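Quick one tonight, I have maybe twenty minutes before I have to go get my kid.

So I finally moved the savings. Been saying I would since November. The money was sitting at Dommont earning basically nothing, and every month I'd open the statement, get annoyed, close the statement. $3316 in there. Not a fortune but it's the whole emergency fund and it took me forever to build.

What got me going was Treasa Fitzgerald at work, who bought a CD at the Ochoa credit union and would not stop talking about it. Fine. I looked. The CD rate was better than anything I'd seen, but you lock it up, and the penalty for pulling out early eats a good chunk of the interest. For an emergency fund? No thanks. If the car dies I need the money that day.

Ended up with their plain savings account instead. Rate's a bit lower, no lockup. It can drop whenever they feel like it, I know. Everybody on the news is guessing what the Fed does next and I've quit trying to guess along with them. Last time I waited for rates to "settle" I waited two years.

Things I wish I'd checked first:

- Dommont charges for an outgoing wire. Regular transfer is free, just slower. Use the slow one.
- My car insurance was still pulling from the old account. Forgot. Caught it with a day to spare.
- There's a minimum balance of $300 at the new place or they ding you every month. It's in the fine print, go read it.

I left $230 behind at Dommont so nothing bounces while I hunt down the last autopays. There's a streaming thing in there somewhere, I can smell it.

The transfer took longer then they said it would. Started it on a Thursday, which was dumb, weekend in the middle. Watching money be in neither account is a bad feeling — I refreshed the app way too many times, including from bed.
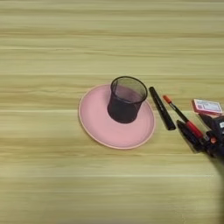

*Pink plate, table.*

Anyway it landed. Next job is the auto transfer out of my paycheck. I had one before and turned it off when rent went up here in Zistville and then just never turned it back on. Starting small this time, I can always bump it.

Faustino Cisneros asked in the comments last week if I'm putting anything into bonds. Not yet. I don't really understand what happens to a bond fund when rates move, I've read teh same explanation 2 times and it slides right off. If someone has a good plain one, send it over. Something about prices going the other way? I'll get there.

Also haven't touched the old 401(k) from the Ovthorpe job. Separate post. Need to find the login first and I think it's tied to an email I don't have anymore.

OK, shoes on, gotta go.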